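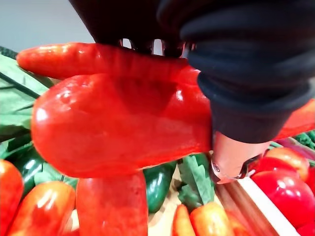 Foto: Archivo Walura

Revisión del puesto de control de Tetura, turno de noche -- lista y comentarios

Empiezo por lo que más me preguntan los compañeros nuevos: sí, hay que rellenarla entera, aunque el turno anterior la dejara perfecta.

Barrera y pinchos: OK. La barrera sube bien, aunque chirría que da gusto (¡se oye desde la gasolinera!).

Chalecos antibalas: OK, menos 2 con el velcro gastado. Los he apartado con etiqueta roja, no me los devolváis al armario, por favor.

Radio: regular. Con Soder hablo de maravilla, con Zaidi se corta a cada rato. Pedido técnico.

Teléfono de emergencias: la pegatina del 911 está medio despegada. Pendiente.

Extintores: 2 en la garita, precinto intacto y aguja en verde.

Focos: el del lado del río parpadea. Lo apunté ya en octubre y ahí sigue, el pobre.

Conos y señales: OK. La primera señal va a 45 metros de la barrera -- medidos con cinta, que a ojo siempre nos quedamos cortos.

Botiquín: faltan guantes y vendas elásticas. El torniquete está en su funda.

Registro de armas: cuadra con el armero, firmado al entrar y al salir.

Vuelvo a mirar la radio en el próximo turno.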